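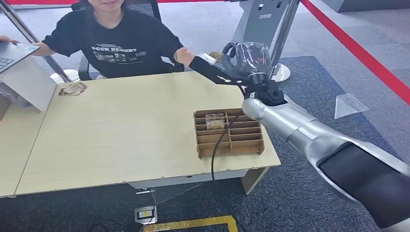 A cardboard divider tray on a light wooden table, with a small clear container in one of the rear compartments.

Divider tray

A divider tray (also called a cell tray, a partition tray or, where I grew up, "the egg crate thing") is a shallow grid of compartments made by slotting strips of cardboard into one another. I've been writing this little encyclopedia of household and workshop packaging for a while now, and this is the entry I get the most mail about, so it has grown a bit longer than its neighbours. Sorry in advance to anyone who came for the two-line version!

Names

The trade mostly says "partition" for the inner grid and keeps "tray" for a grid with a base or low walls. People at home call any of it a divider. Wine shops say "inserts". I use divider tray for the lot, which annoys my friends in packaging, but it's what most readers type in when they're looking for one.

How it goes together

The parts are plain rectangular strips. Each strip has slots cut halfway through its height, one for every strip it will cross. The long strips have their slots facing up and the short ones have theirs facing down, and you push one set onto the other until the edges sit level. No glue, no tape. A good one holds its shape by friction and by the fact that every strip is stopping its neighbours from leaning over.

If the slots are cut too wide, the whole grid goes slack and folds sideways into a diamond when you pick it up (handy for storing it, maddening when it's full of beads). If they're too tight, the board tears at the top of the slot. I aim for a slot the same width as the board, no more, and I run a thumbnail down it before assembly.

The grid is described by its rows and columns. A four by three is a friendly size for a table: big enough to sort a junk drawer into, small enough to carry with one hand. Six by four is the common one for glassware, and past that they start to sag in the middle unless they're sitting in a box.

Materials

Brown board is the usual choice and my favourite. It's cheap, it takes pencil, and you can cut a new strip from any old carton. There are two main kinds:

Corrugated board has a wavy layer between two flat ones. It cushions well and stands up nicely, but the strips are thick, so you lose space in every cell.

Solid board is thinner and denser, more like the back of a writing pad. You get roomier cells and neater edges, although it bruises at the corners.

Plastic and felt versions exist as well. I have a grey felt one from a Zawadzka sewing box that looks lovely and collects every bit of lint in the house.

What goes in the cells

Anything you'd like to keep from rolling into anything else. Bottles and tumblers are the classic load. At home I've seen them used for Christmas ornaments, spools, seed packets, spice jars, socks and chargers. My own lives on the craft table and holds buttons.

Very small items do better in a container of their own, set down inside the cell. Clear ones are best, as you can see what you've got without lifting the lid. The cell keeps the container upright and the container stops the little bits creeping under the strips - which they will, if the grid has no base glued to it.

Things in plastic wrapping are a mixed bag. Crinkly film takes up more room than the object inside it and tends to spring back out of the cell, so I fold the loose ends underneath or give a wrapped item a double cell by pulling out half a strip. Heavy clear bags behave better than thin ones.

Filling and emptying

I fill from the back row to the front so my sleeve isn't dragging over the full cells. Tall things go to the rear. Leave a gap in each compartment for two fingers, or you'll be tipping the tray upside down to get anything out (ask me about the buttons). Keep cords and cables clear of the tray if you can, because a loop over the corner will bring the whole works with it when you move.

On a table, set the tray back a hand's width from the front. Grids without a base should be slid, never lifted, once they're loaded. I put mine on a baking sheet.

Buying them

Flat-packed sets turn up at moving shops and at wine stores, where they're often free if you ask near closing time. The ordered kind come in bundles. The Clumero catalogue I keep by the phone lists a pack of 1,000 loose strips, which is a ridiculous amount for a household, and I bought it anyway. I used 654 of them in my first year of running a ornament swap at the hall and gave a good many more away to the school.

Ondiritz makes a deeper tray with a colour-printed rim. It's sturdy, but the cells are too narrow for a standard jam jar.

Care and disposal

Damp is the enemy. A tray left in the garage over a wet August will go soft at the joints and never quite recover its grip. Dust it with a dry paintbrush. When a strip gives out, trace it onto fresh board and swap it in; the rest of the grid can carry on for years. Plain brown board goes in the paper recycling once any tape is off.

See also: Bottle carrier; Egg carton; Slotted joint; Tackle box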